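Community Help Forum
Work and Employment > Changes in the Workplace

Station setup handed over to an automated arm: what happens to the attendants?

Asked by Songül Dönmez
Status: Answered (3 replies)

I supervise the practice rooms at Stallano, a school offering evening and daytime courses in brush calligraphy. The management has decided that, beginning in May, the preparation and clearing of student stations will be carried out by an arm with a gripper. The work consists of hanging the brushes on the rack, placing the felt mat, and returning everything to its place at the end of a session. At present it is done by attendants, who are paid by the hour. There are 18 stations across two rooms.

The attendants have asked me three things that I am unable to answer. First, whether their hours will be reduced. Second, who is responsible if a brush is damaged while the arm is handling it. Third, whether they may decline to be recorded while they demonstrate the work for the installer, Riedl. I have received a technical sheet from the installer but no written statement from management on any of these points. I would be grateful for guidance on what should be requested and in what order.

Reply 1, from Nevzat Tekin
Marked as helpful by the person asking

Your questions should be put to management in writing before the start date, and each should receive a separate answer.

On hours: request a list of the tasks that will be transferred and the tasks that will remain. In most workplaces of this kind the list is shorter than people expect. Hanging a brush by its loop is a task that can be transferred. Deciding that a brush is no longer fit for a student, washing out ink, reshaping a tip and telling a beginner which size to take are generally not transferred, and these should appear in the revised job description by name. If they are left out, the attendants will continue to do them without any time being allotted.

On damage: the school should state that attendants are not charged for breakage that occurs while the arm is in operation, including when an attendant has started it. A simple log is sufficient. Record the station, the time of day and the item.

On recording: ask what is recorded, where it is kept, for how long, and whether it may be used to assess an employee. The rules differ from place to place, and the attendants should consult the local labor office or their representative before signing any form. I would advise against signing on the day of the demonstration.

I would also ask for a trial period with full staffing. We had 10 weeks at my workplace, a framing and art supply warehouse, and the schedule was not altered until the trial had been reviewed with the employees present.

Reply 2, from Meron Kahsay

Same thing at our place, different trade. They said no change to hours and then the closing shift went from two people to one. Get it on paper.

Reply 3, from Nesrin Yalçınkaya

I agree with the first reply in substance and wish to add a point concerning the work itself.

I coordinated a similar change in a teaching studio with 16 stations. The attendants' principal complaint did not concern hours. It concerned the pace and the loss of discretion. Previously they arranged each rack as they saw fit, with the large brush wherever the student would reach for it. After the change, every rack had to follow one layout, and an attendant who moved a brush was told that the position had been fixed. Two experienced members of staff asked to be transferred within the first term.

The matter was resolved when the layout was opened to revision by the attendants themselves, at a short meeting held during paid time. I recommend that you request the same. You should also ask who may stop the arm. In our studio the written instruction was that any employee present may do so, for any reason, and need not report it beforehand. New staff were shown how on their first day.

Finally, please ask for training to be provided to all attendants and not only to those on the daytime schedule. Evening staff are frequently omitted, and they are the ones who will be alone with the equipment when a station has to be cleared by hand.

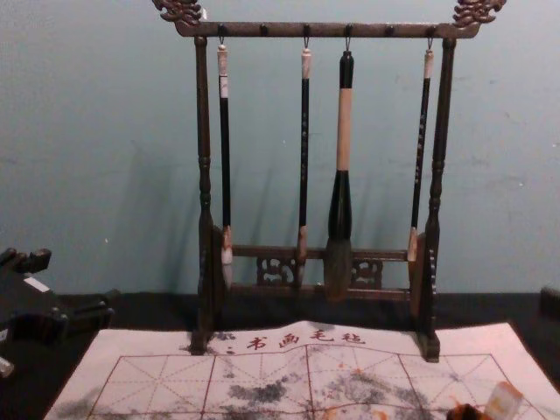

As to the order in which to proceed, I would begin with the recording form, as the demonstrations will presumably take place well ahead of May. The list of tasks should follow, and then the trial period. The question of breakage can be settled in the same letter as the list of tasks.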